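**Getting candle wax out of a cotton tablecloth?**

Tímea Bakos

Hi all! I dripped red wax on my grandmother's tablecloth in June (my own fault, I leaned over to blow the candle out) and it's been folded in a drawer ever since. Is there any hope for it?
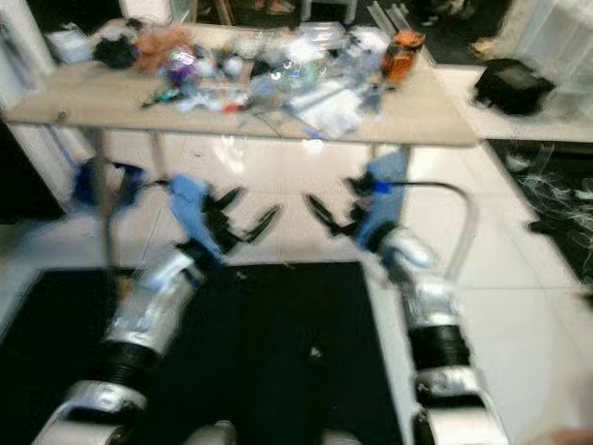 Gangadharan Acharya

Freeze it first, dear. Give it 2 hours, then lift off what you can with a spoon. After that, paper towels on both sides and a warm iron, no steam, changing the paper as it soaks up the wax. I've saved 5 cloths this way, and one was older than me!

Piroska Pintér

Mine left a pink mark, so dab on a little rubbing alcohol before washing.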